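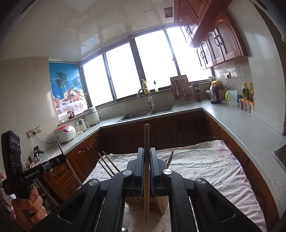 BASTITZ, March – Jelline, the maker of care products for wooden household goods, is bringing to the shops a new food-safe oil for kitchen wood under the name Dirkeo. The oil is made for the objects which stand near the sink every day and which most households wash often but treat very seldom. A chopping board is easy to treat, as it is flat and can be wiped in one movement. It is more difficult with a light-wood knife block with slotted sides, or with a chopstick that has carved ridges near one end, where a thick oil stays in the grooves and becomes sticky. Dirkeo is thinner than the board oil which Jelline has sold until now, and it comes with a narrow brush fixed inside the cap.

The product will be available from the end of March in all shops of the household chain Santoro and directly from the Jelline works shop in Bastitz. It is sold in a glass bottle which can be brought back to the works shop and filled again.

Why a second oil

Jelline has produced a board oil in Bastitz for many years, and this oil remains in the range without any change. The wish for a second product came from customers. In the past year the company received 847 written questions about the care of kitchen wood, by letter, by e-mail and through a card which is placed in each box. A large part of these questions did not concern boards at all. People asked about spoons, salad servers, rolling pins, pepper mills, chopsticks and knife blocks. Many had tried the board oil on such pieces and wrote that the result was good on the smooth parts and not so good in the corners.

The company took these letters seriously and started to work on a lighter mixture. Dirkeo is based on linseed oil and contains a small part of beeswax. It has no perfume and no colour added. On light woods such as maple, beech or birch it gives a slightly warmer tone after drying, which customers should know before they treat only one piece out of a set. Jelline recommends to try it first on the underside.

How it is used

The wood should be clean and fully dry. After washing, it is best to leave the piece standing overnight in a place with moving air. The oil is then applied thinly with the brush, first in the grooves, slots and carved parts and afterwards on the open surfaces. After 90 minutes everything that has not gone into the wood is taken off with a cotton cloth. For new wood a second coat on the following day is useful. For wood which was oiled before, one coat is enough.

For knife blocks, the knives are taken out and the block is turned upside down and tapped, so that crumbs and dust can fall out. The inside of the slots should not be oiled. Only the outer surfaces and the edges of the slots are treated, and the knives go back when the block no longer feels greasy to the hand.

Pieces with lacquer or paint cannot take up oil and do not need it. A simple test is a drop of water: if it stays on the surface as a round drop for a long time, the wood is probably lacquered or still well protected from the last treatment.

Jelline also asks all users to spread out cloths which were used with oil and to let them dry flat outdoors before they are thrown away. Cloths with linseed oil can become hot by themselves when they are pressed together in a bin. This note is printed on the back label and again on the leaflet.

Care afternoons at the works shop

Together with the start of sales, the company is opening its works shop in Bastitz for care afternoons. Visitors may bring up to 9 wooden pieces from their own kitchen, clean and dry, and treat them at the long tables with help from the staff. The afternoons begin at 2 p.m. and end when the last piece is wiped. Oil, brushes and cloths are provided. Participation is free of charge, but places at the tables are limited and a registration by e-mail or at the shop counter is requested. Children are welcome in company of an adult.

Pieces with deep cracks can be shown to the workshop. In some cases a crack can be glued and sanded, and the visitor receives a price before any work is done. Broken handles are also accepted – lacquered furniture and musical instruments, however, are outside of what the workshop can offer.

Santoro will show Dirkeo on a separate shelf next to the kitchen textiles. Its larger shops will have an opened bottle and a few samples of treated and untreated beech, so that customers can compare the tone before they buy. The leaflet with the care instructions is available there also for people who do not take the oil.

About Jelline

Jelline produces oils, waxes and soaps for wooden household goods. Development, mixing and filling take place at the works in Bastitz, where the works shop is also located. The products are sold in specialist shops and through Santoro.

Notes for editors

Sample bottles for testing can be requested from the Jelline press office. Please state a postal address and the planned subject of the article. The full care leaflet, the list of ingredients and a drawing of the brush cap are sent on request. Visits to the filling room are possible in the mornings by arrangement.

Contact: Jelline, Press Office, Bastitz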